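From: Valter Tangen
To: Gullia film club list
Subject: Re: [gullia] Subtitles for the spring screening, and which cut

Hello all,

Thank you for the fast answers. I reply below to the points of Gunawan, and after this I have some things of my own.

Gunawan wrote:
> I watched both versions of Flalora last weekend. The festival cut is
> 154 minutes and the cinema cut is 32 minutes shorter. I vote for the
> short one. People who come after work will not sit through the long
> wedding part, and the songs in the second half are all in the short
> version anyway, except the one on the ferry.
>
> Also, can we please not use the subtitles from last time? Half of the
> jokes were gone.

I understand the argument about the time, but I would like to defend the ferry song. For me it is the place where the older sister stops to be a comic figure. In the short version she is funny at the harbor, and then in the next moment she is already crying at the train station, and we don't know why. I showed the short version to my wife, who had not seen the film before, and she asked me if she had fallen asleep for some minutes. She had not.

The wedding part is long, I agree with this. But the audience in our town laughed very much at the uncle with the speech when we showed the trailer in January, and in the short version his speech is only the beginning and the end. If we advertise with him, he should be there.

My proposal is that we show the festival cut, start at 6:30 p.m. and make a break after the wedding. The film has no intermission card in this version, but there is a fade to black before the ferry which is long enough. I can stop it by hand. In the break we can sell tea, and for the tea it is also better if the break is real and not five minutes.

About the subtitles: yes. The old file was made from the dubbed version, so the lines follow the dubbing and not what the actors say. Storkex offers a new English file with the screening license, and I asked them for a sample. They sent the first reel. I compared it with the sound as well as I can (my Hindi is from films and from one evening course, so please be patient with me). The jokes are mostly there. The rhymes in the songs are gone, but they write the songs in italics, so one can see at least that somebody is singing and not only speaking strangely. 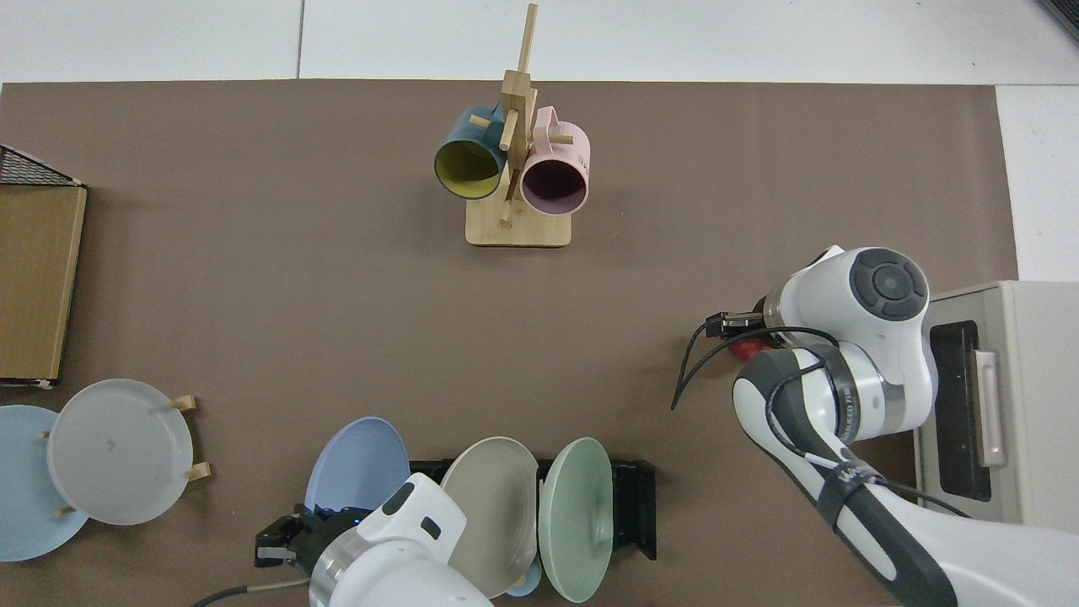
Two small problems with the sample. First, the letters are white without a border, and in the snow part they are difficult to read from the back row. I wrote to Storkex and they can send a yellow version — it is the same price. Second, they translate the nickname of the little brother differently from one conversation to the next. I marked the places and sent them the list, and I hope it will be corrected before April.

Now the money. The license covers a hall with up to 100 seats. We have fewer than this if we keep the side aisle free, so we stay in the cheap category, but please nobody promise extra chairs to friends. Last autumn we had this discussion at the door and it was not pleasant for anyone.

What I still need from the list:

Somebody who watches the new subtitles from beginning to end together with me, best a person who speaks the language better than I do. One evening is enough. We can do it at my place, I have the big screen.

An opinion about the poster. The distributor has the one with the whole family on the stairs and the one with only the two sisters. I prefer the sisters, but the family poster has the famous actor on it, and he is in the film for around ten minutes. I find it a little dishonest, but it will perhaps bring more people.

And a short text for the program sheet. I can write it, but then somebody has to correct my prepositions.

Gunawan, if you still want the short version after you have read this, please say it openly on the list, I will not be offended. Then we vote. I only ask that everyone who votes has seen the ferry song. I can lend my disc to those who have not.

Best regards,
Valter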